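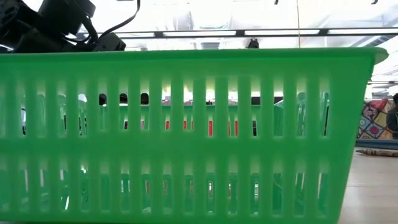
A green basket, slotted sides, on the sorting table. Tidying up is still the hard one.

Ask anyone what they want a robot for and you get the same answer. Not chess. Not poetry. Pick up the stuff on the floor, please, and put it where it goes.

So can they? I spent most of February asking. Short version: sort of, slowly, and don't throw out your broom.

First stop, Dradstead, where a laundry firm has been trying a towel folder. Nice machine. It folded 73 towels while I drank two coffees and took a phone call. Then somebody fed it a fitted sheet and it just stopped, arms up. The floor manager did the sheet himself in less than a minute and went back to his sandwich.

Next, Urbridge. Dishes. Plates fine, mugs fine, one wine glass not fine. They keep a dustpan by the sink.

Then the pens. Sounds like the easiest job in the house, pens and crayons into baskets, any four year old can do it (won't, but can). It's a horror for a machine. They're thin. They roll. They lie across each other, so you go for the brown one and the purple one comes too. And a basket full of holes is a mess to look through, every slot shows you a sliver of something and you have to work out if its inside, outside or the far wall. People do that without thinking. A camera has to be taught.

The setup is plain enough. Two arms, one each side of a butcher-block table, three baskets up the middle in yellow, red and green. A pile of sticks still waiting on the wood.

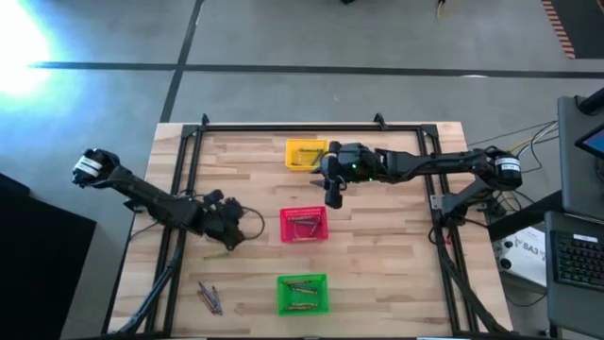 Uchenna Nwachukwu thinks pens are the wrong thing to get excited about anyway. A kid's bedroom has socks, a half eaten apple, a puzzle with peices missing, and the real chore is deciding what's trash. Grabbing is the part that gets better every year, Nwachukwu told me. Deciding hasn't moved much.

Fair. But grabbing isn't solved either. At Wike, a parts shop, they ran a bin picker through 196 bolts and washers and it got 136. The rest went in by hand. The shop's owner was pleased with that, mind you. Last year he didn't bother to write the number down.

Price? Some 90 thousand dollars for the one at Wike, installed, and then there's the guy who comes to fix it. You can hire a lot of teenager for that.

My guess is shops first, laundries next, homes a good while after. I'd buy one today if it did socks.

COMMENTS

flinham_dad
My four year old does pens into the sofa. When does the robot for that come out

Rosa T.
We had a folder like that at work. Good on towels, hopeless on aprons. The strings!

gearbox
136 out of 196 is worse than it sounds, someone still has to stand there for the other ones. Would of liked to see the time per bolt.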